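Subject: Re: cosmos seed, start indoors or wait?

Hello all,

I have my packet out on the counter next to the potted plant, and it's making me impatient for summer! 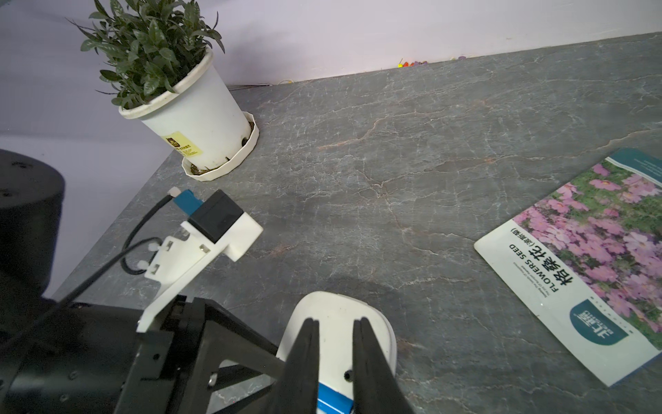 On the question from Cornier, quoted here so the rest of you can follow along:

> We're still getting frost at night. Has anyone on the list started
> cosmos inside, or do you all just sow them straight in the bed?

I've done both over the years, and inside is lovely if you have a bright sill. Last spring I sowed 56 seeds in little pots and 44 came up, so I was giving them away up and down Drindar — I still had eight left over for the back fence. Don't bury them deep, and go easy on the plant food or you'll get armfuls of leaves and hardly a bloom.

I'd hold off until April, though. Mine got terribly leggy the year I started in January.

Happy to mail some seed to anyone over in Irier who'd like a pinch.

Warmly,
your neighbor on the hill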